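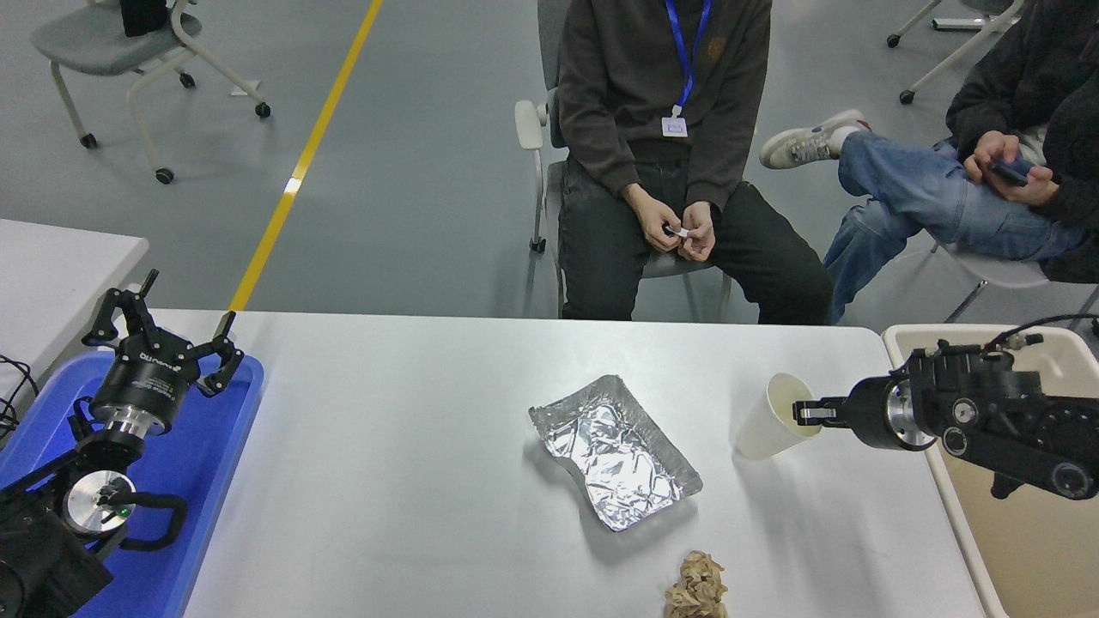
Foil tray and paper cup on a white table

Grastadix 201 Bike Repair Stand

The Grastadix 201 is a fixed public repair stand for trailheads, parks and council car parks. Riders hang the bike by the seat post, with the wheels and pedals free to turn. Tools are attached to the post on steel cables.

The stand is made from galvanised steel and comes in grey or dark green. Other colours can be ordered through Brokholm, but allow extra time for delivery.

Included
Hand pump with gauge
Tyre levers (2)
Hex key set
Screwdrivers, flat and Phillips
Adjustable spanner
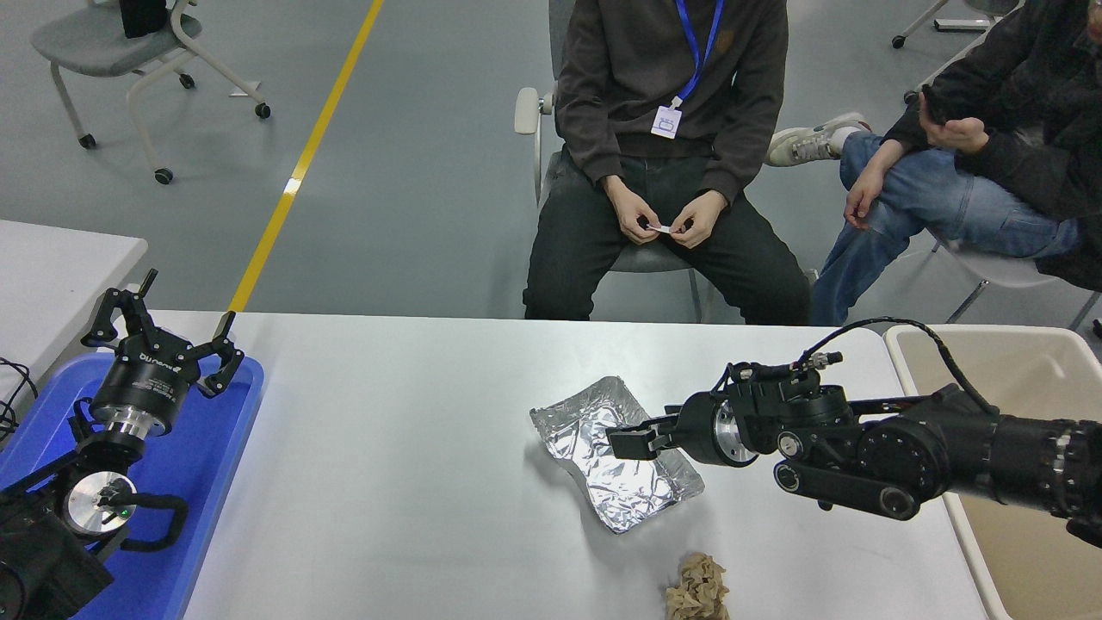 Installation

Bolt the stand to a level concrete pad using the 16 mm anchors supplied. Leave clear space on both sides so a bike can be turned. The Haldane shelter fits over the stand and is sold separately.

Ordering

Stands are sent from our Prinby warehouse. Councils ordering more than 20 should ask for a written quote. Spare cables and pump heads are kept in stock.

Prices current from 1 July 2018.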